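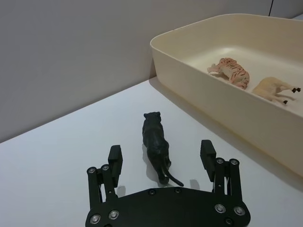 Behrouz Rahimi replied: Same stall on our arm at Girside. Check the finger speed before you touch the camera settings.

Ticket 377, Skavorura student project
Opened by: Forough Arabzadeh
Task: sort figurines into the tray
Status: open

Problem: On the black panther the pads close partway, then the controller reports "object held" and the arm lifts with nothing in it. The tiger does not give this error.

Tried so far
- Restarted the controller. No change.
- Swapped the USB cable. No change.
- Turned the wrist 90 degrees so the pads close across the body. Same error.
- Lowered finger speed from 153 to 90 as Behrouz suggested. Error in 2 of 14 runs, before that it was nearly every run.

Firouzeh Shojaei: Which force limit are you on? The club default is too low for dark parts if you use the Ruma script, it cuts the current early.

Forough: Default. I will raise it one step and run 14 more at the low speed.

Vitalii Maksymiv: Please save the log under the ticket number. The last one got overwritten.

12/7/24: Force limit raised, no false holds in 14 runs. Leaving this open until Azadeh has run it on the second arm.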